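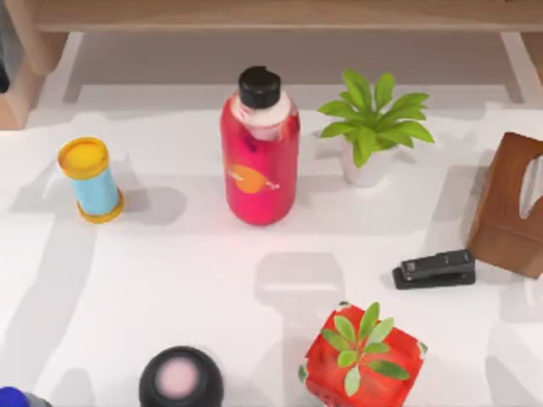
Tabletop Clutter scene, overhead view, simulated. Red bottle, black cap, top center.

Muretik Grip Bench – simulated gripper comparison pack

Try fingers, pads and suction on the same table before you buy any hardware. Load a scene, pick a gripper, run it, swap, run again. Same objects, same start positions, same lighting every time.

What you get
13 tabletop scenes incl. Tabletop Clutter
Gripper models: Suler two-finger (short and long tips), Goicoechea three-finger, Carkodell single suction cup
Arm controller with position and force modes
Results log, CSV out
Seat license, one machine

Why Tabletop Clutter
Mixed shapes on one white surface. Tall bottle, small blue container with a yellow lid, tissue box, stapler lying flat, potted plant with leaves spread wide. The stapler is the one most people want – low and long, not much for a fingertip to get under. Leaves are good for testing approach paths. Shadows fall across the table so your vision code gets a workout too.

Our own numbers
Mei-kuen Choi ran 2000 picks in this scene, split evenly between the Suler long tips and the Carkodell cup. Suler: 994 of its 1000 held through the lift, bottle only. Cup did fine on flat lids, dropped the bottle when it came in off axis. Stapler runs are seperate, see the log in the download. Don't compare across object lists, the totals wont line up.

Setup
Unzip, run the installer, open a scene. Default control rate is 100 Hz. Go lower and the force mode gets jumpy. Camera is fixed overhead by default, wrist camera is in the Views menu.

Known issues
Long tips can clip the shelf leg on a wide swing – set a keep-out box.
Three-finger model loads slow first time.
Wrist view resets when you swap grippers. Fix planned for November.

Ordering
Download only, no disc. Teaching labs, ask for the classroom license. Questions on custom grippers go to Shih-chieh Lam through the contact form, send a CAD file and the max opening.

Page updated Oct 8, 2025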